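Stavow Tabletop Kit: Frequently Asked Questions

We get a lot of mail about the kit, and we love it – please keep writing. These are the things people ask most often, with the newest ones added as they come in. If you're still deciding whether the kit suits your class, lab or spare room, start with the first few. Owners will probably want to skip down to setup and teaching.

What is the Stavow kit?

It's a set of exercises and props for people who already have a small robot arm and want something fun and useful to do with it. You get a box of everyday-looking objects, a printed workbook, the Drendico recording software and a year of updates. The workbook has 32 exercises. The first ones are as plain as "move the cup to the left," and the later ones will keep you busy for an evening or two.

Does it come with an arm?

No. The kit is props, workbook and software. Clolness, our partner for service, can help you pick an arm and will come out to mount it if you're close enough. Plenty of people write to us with an arm they already own, and that's usually the easiest way in.

What kind of tasks are we talking about?

Kitchen and table tasks, mostly. Put the fruit in the colander. Take the ketchup off the plate. Line up the cups. They sound like nothing at all until you try to get an arm to do them, and then you find yourself cheering over a strawberry! A banana and a citrus slice ask for very different grips, and a bottle lying on a slant is a great lesson in wrist angles. 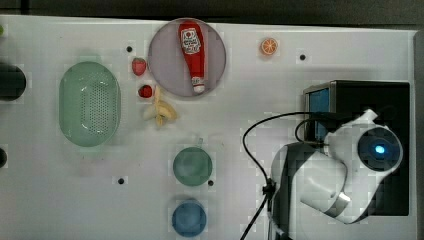

Clolness workshop, April

We spend a lot of time at this table ourselves, trying out new exercises before they go in the book. The plate-and-bottle layout is one of our favorites for new owners, with the strawberries and banana right next to the plate so there's a choice to make about what to pick up first. The colander is a good target for beginners, big and forgiving. Once that feels easy, try one of the cups.

Is the food real?

The props in the box are play food, so there's nothing to spoil. You can swap in real fruit if you like, and a few of the later exercises suggest it. Real strawberries are a good test of how gently your gripper closes. Have a towel handy.

How big a table do I need?

Any sturdy table your arm can be fixed to will do. We like a plain, light top, which makes the props easy to pick out for you and for the software. If yours has holes or a seam, leave it alone. The software copes with that very well, and you can move the props over a little if something keeps tipping.

How does teaching work?

You guide the arm through the task by hand or with a controller while Drendico records. Then you do it again with the props moved a bit, and again, and again. We suggest at least 15 recordings for an early exercise. More is better, and it goes quickly once you have a rhythm. The software then builds a first version of the skill and lets you watch it try.

How many recordings does the kit come with?

Three thousand, all made on tables like ours and sorted by exercise. (The download page says 3000 recordings in one place and "starter set" in another. Same thing.) You can train on these alone, add your own on top, or ignore them and start from zero. Mixing the two has given us the best results by far.

Do I need a wrist camera?

You can do the first part of the workbook with only an overhead view. After that we really do recommend one at the wrist. From above, the arm itself hides a surprising amount. A camera near the gripper shows you the fingers and whatever they're coming up to, and it makes anything upright, like a handle, much easier to work on.
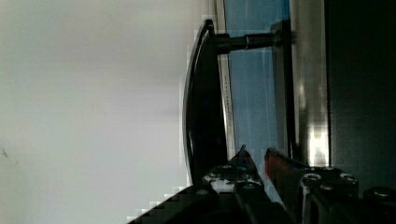

Wrist view, fingers open just below the curved black part.

Why does my wrist view look blocky in places?

That's compression. Drendico saves video small by default, and you may see stair-steps where a pale surface meets a dark one. It doesn't hurt training in our tests. If it bothers you, turn the quality up under Recording and expect bigger files.

Small print is often too blurred to read at the wrist, too. None of the exercises depend on reading a label, so you can leave the focus alone.

What about shiny things?

Bright highlights on metal and glassy panels can confuse a new skill. Record the same move with the lights on, with the lights off and with the blinds half down. We were amazed at how much this helped. Matte tape over the worst spots is fine as well – we won't tell.

Where should the cables go?

Anywhere the arm can't catch them. Run the arm slowly through its full reach before your first session and watch the slack. If you route a cable across the tabletop, keep it well outside the area where you put the props.

What is Lã?

Lã is our set of soft props: cloths, a sponge, a small bag and a knitted mat. The name is Portuguese for wool. It's sold on its own and works with the same software. Cloth is much harder than fruit, so we'd suggest finishing at least the first half of the workbook before opening it. People who do open it early seem to have a wonderful time anyway.

Can a whole class share one kit?

Yes, and it's a great way to use it. Small groups take turns: one person drives, one resets the props, one watches the screen and calls out problems. Drendico lets each group keep its own recordings and compare them later. There's no extra charge for more users on the same arm.

My arm keeps knocking things over. Is it broken?

Probably not. Check that the approach height is set for the tallest prop on the table, then slow everything down by half. If it still happens, send us a recording along with your settings file. Please quote part 1164 if the trouble is with the fingertip pads, so your message goes to the right bench at Clolness.

Can I make up my own exercises?

Please do! There's a blank template at the back of the workbook and another in the software. If you send us one and we like it, we'll try it on our own table and may ask to put it in the next edition.

How do I get help?

Use the Support tab inside Drendico, which attaches your version number for you. We answer from 9 a.m. to 5 p.m. on working days. Replies to questions about mounting come from Clolness, and everything else comes from us at Stavow.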